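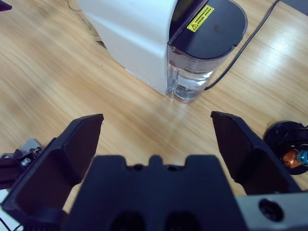
The tank is the part to look at first

Instant hot water dispensers have taken over a good deal of the counter space once given to the kettle. The principle is simple. A pump draws cold water from a removable tank, pushes it across a heating element, and delivers it to the cup a few seconds later. No large volume is held hot, and the water left in the tank stays at room temperature until the next person wants tea.

Most buyers compare heating speed and the number of temperature settings. Gisela Cabral, who repaired small appliances for the Preveck service counter until last April, considers both to be secondary. In her experience the faults that brought machines back to the bench began in the tank or in the short path between tank and pump.

"People descale the kettle because they can see the scale," she says. "On these the element is hidden, so they wait until the flow drops."

A clear tank helps with this. The water level can be read from the side without lifting the lid, and any film or sediment at the base shows up before it reaches the pump. The drawback is that a clear tank also shows every fingerprint and mineral line, and owners tend to scrub it with abrasive pads. Scratched plastic holds deposits more readily than smooth plastic. A soft cloth and diluted citric acid are enough.

The valve at the bottom of a removable tank needs separate attention. It is normally a spring-loaded plunger with a rubber seal, opened by a pin in the base of the machine when the tank is seated. Grit under the seal produces a slow leak, which is usually noticed as a damp ring on the counter. Fidel Pereyra, who fits kitchens under the Jokura name, sees the results on wooden worktops. Varnish tolerates a spill that is wiped up the same day. It does not tolerate a wet patch that sits under an appliance for a month, and the first sign is a dull gray edge along the grain.

His advice is to move the machine once a week and dry the surface beneath it. A cork mat is acceptable if it is lifted as well – left in place, it holds the moisture against the finish.

Steam is the other consideration. Pereyra allows 8 inches between the outlet and the nearest painted surface and avoids placing a dispenser directly under a wall cabinet. The power cord should run behind the tank with some slack and should not cross the area where cups are filled.

Hardness determines the cleaning schedule. Tolera Tesfamariam keeps a log for the shared kitchen at Rultusach, a design office on a hard water supply. The dispenser there delivered 706 cups between its last two descalings. By the end of that run, filling a mug took noticeably longer, and he has since shortened the interval.

A tank that will stand unused for more than 2 days should be emptied, rinsed and left to dry with the lid off. Warning labels on the lid should be left in place and kept legible, particularly in a shared kitchen where few users have read the manual.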